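Measuring ammonia above stored slurry with a low-cost optical sensor
Edgars Siliņa
Project report, 7 April 2024

1. Background
Ammonia escapes from slurry stores and is hard to measure cheaply. The farm at Plovdale has an open store and a covered one, which made it a useful place to compare readings. The aim was to find out whether a small infrared absorption sensor could follow changes in ammonia through the day.

2. Equipment
The sensor sends light through an open path between two mirrors. The detector board came from Gratlow and was used without changes. Calibration gas was passed through the cell at 3 concentrations before each trip to the farm.
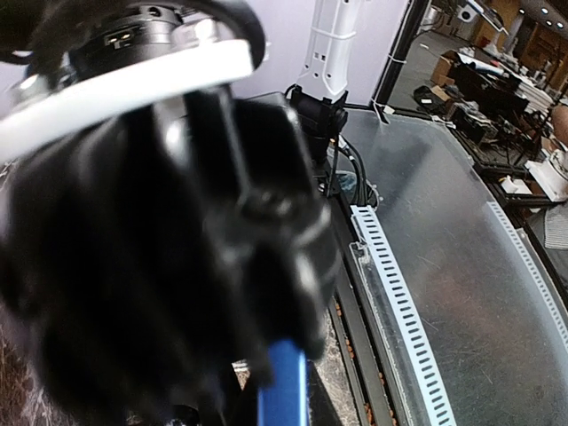
Figure 1. Black gripper with a bright blue part below it.

3. Field readings
The sensor stood at the open store for 7 days in August and logged a total of 272 usable readings. Readings taken in fog were removed, as water on the mirrors cut the signal. Ammonia was highest in the early afternoon and fell after sunset. The covered store gave values close to the detection limit.
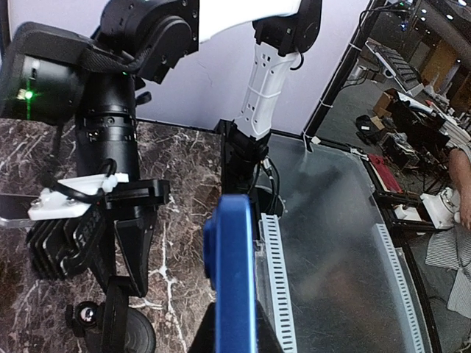
Figure 2. Blue gripper finger, with a green light on the black unit to the left.

4. Problems
The zero point drifted as the case warmed up. Lapiņa's correction method removed most of the drift but needs a second temperature probe, which was fitted only for the last 2 days.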